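Prostarell teaches its robot hands to pass the cloth

Jutska, the small firm behind the Stalus hand controller, has put out version 3 of its planning software, and the headline feature is handing over a striped grey cloth. Grand claims about the future of work are on page 15 of the release notes.
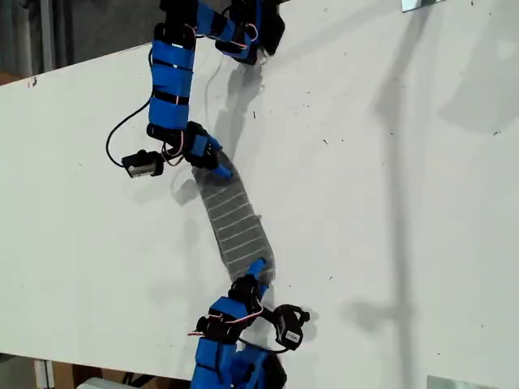

The new planner, called Prostarell, treats two hands as one problem. Older versions planned each separately and then hoped – a method familiar to anyone who has moved a sofa. It now picks both grips before either hand sets off, and replans 8 times a second if the fabric sags. 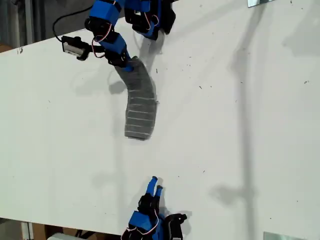 "Cloth has no respect for your model of it," said Yoon-hee Ha, who leads the control work. Her team closed 337 bug reports on the way to release, a good many of them about corners. Folding is promised for August. Ironing is not promised at all. 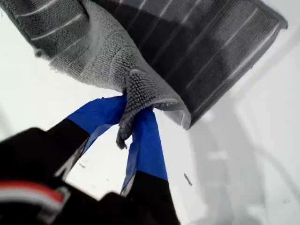

Availability

Prostarell is a free update for Stalus users. Those still on Um, the old simulator, will need to move their settings across by hand.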